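Puzzle weekend returns to Kisstead library

Tuesday, September 16, 2025

The Kisstead Public Library will hold its fall puzzle weekend on the first weekend of October, with jigsaws, crosswords and twisty cubes on both floors of the Landry Street building.

Doors open at 10 a.m. both days. Entry is free, but the jigsaw contest is limited to 50 teams of 2 to 4 people, and teams must sign up at the front desk. Each team gets the same 400-piece puzzle and has up to two hours to finish it. 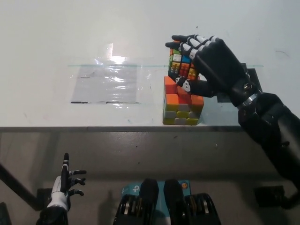 A multicolored twisty puzzle cube with its upper layers turned.

Cube solvers have their own room upstairs this year. The library moved them after the July event, when the noise of the timers bothered people working on the crosswords next door.

A swap table will be set up near the children's section. Puzzles should be complete and in their original boxes. Any left over on Sunday afternoon will go to the Verken senior center.

Parking behind the building will be closed for repaving. Visitors can use the lot across from the post office.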